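Search this forum Go Advanced search

Mesh laundry bags – rod along the top or zip?

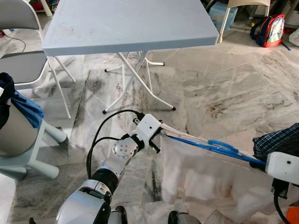
tilly_mop
Right so I've been through 2 zip ones since July and both gave up at the corner. Now on the kind with a blue plastic rod through the top edge, white netting. Question is do people wash with the rod in or take it out?? Instructions were one line and no help. Mainly for tights, baby socks, a couple of thin tops. Marble floor in the utilty end so if anything hard drops out I hear about it.

Muammer Kaplan
Take it out. Always. Hard plastic going round in a drum at full spin, no thanks. I use the bag for carrying and sorting only, then tip into a zipped one.

gonaufan
Disagree with Muammer, mine goes in rod and all on a gentle wash. Huvisora one, had it ages. Drum's fine, bag's fine. Wouldn't do it with a full load of towels mind.

Muammer Kaplan
Fine till it cracks. Then you've got sharp bits in with your tights. Your machine though

peg_and_line
Depends on the bag surely. Some rods slide out, some are stitched in at the end. Tilly does yours slide? Pull gently from one end with the netting held flat, if it bunches up stop.

tilly_mop
Tried it before work. Slides but stiff. Getting it back in was a right faff, netting kept catching – needs both top corners held out and the thing left to hang, then it's ok.

gonaufan
See that's why I leave it in

sudsworth
What's wrong with zips? Tuck the pull under the little elastic bit and they last for years. Mine was an Altıntaş, cheap, no rod, no fuss. People overfill them, that's what kills the corner. Half full at most.

tilly_mop
@sudsworth might have overfilled. Bit. School shirts went in as well, guilty.

peg_and_line
Shirts don't need a bag!! Button them up, inside out, done. Bag's for small stuff and anything with hooks.

endulau_home
We get through loads at the guest house. Fine net for tights, bigger holes for socks or they come out still soapy. And do a 500 spin, anything more and the net goes baggy.

Muammer Kaplan
500 leaves it all dripping. I do higher and the net is fine. Zipped one, note. No rod.

tilly_mop
Ok going with rod out for the wash, back in for carrying. Small load Tuesday, will report back if I remember. Anyone folding theirs flat or just hang it on the door?

peg_and_line
Back of the door. Folded it never dries in the seams.

Related topics
Getting fluff off dark socks
Plastic folding tables – do they stain?
Best place to dry jumpers flat
Washing powder drawer full of gunge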